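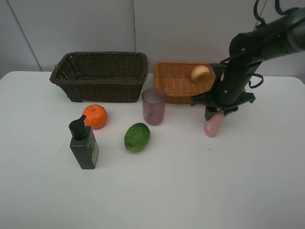

Wicker fruit baskets: frequently asked questions

Last updated 06/06/2025

Which basket should I use for which fruit?
Use a shallow basket for fruit that bruises, such as peaches, ripe pears and soft apples. One layer is the limit. A deep basket suits firm fruit with a thick peel, such as mandarins and limes, which can carry the weight of a second or third layer.

Do I need two baskets?
For a household that buys both citrus and soft fruit, yes. Apples give off ethylene as they ripen and will speed up whatever is stored beside them. Leave a gap between the baskets so air can move through both sets of sides.

Does the colour of the weave matter?
Not for storage. Dark brown hides juice stains and orange-tan shows them, so the lighter colour makes a leak easier to find. Dye may rub off on a white surface if the base is damp. Dry the base before putting the basket down.

What are the sizes in the Lurncombe range?
The deep model is 200 mm high. The shallow model is 119 mm high. Both are rectangular.

Can I store cut fruit in a basket?
No. Halved fruit goes in a covered container in the fridge. The cut face dries out, and juice works into the weave where it is hard to remove.

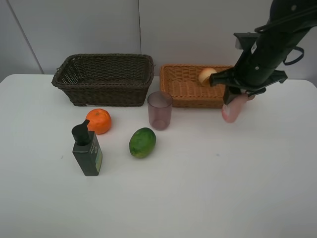 How should I load a basket?
Place each piece by hand and lower it below the rim before letting go. Fruit dropped from rim height will bruise on the underside, and the mark may not show for a day or two. Put the firmest pieces in first. Take out any stickers and loose leaves.

Should I wash fruit first?
Wash it when you are ready to eat it. Water held in the weave leads to mould. If fruit has to be washed early, dry it fully and line the basket with a cotton cloth.

How do I clean wicker?
Brush out crumbs with a dry, soft brush, then wipe with a damp cloth and a little dish soap. Do not soak it. Dry it upside down, out of direct sun. The join under the rim dries last - check it with a finger before refilling.

What if the rim comes loose?
Stop lifting the basket by the rim. Bavus repairs rims at the Jonderport workshop. Write to Kimie Fujimoto with the model name and a photo of the damage. Repairs take 26 days, except in August, when the workshop is closed.

Are Takagi liners compatible?
The flat liner fits the shallow model. It is too short for the deep one. Cinzia Gentile in parts can supply a cutting pattern for the deep base on request.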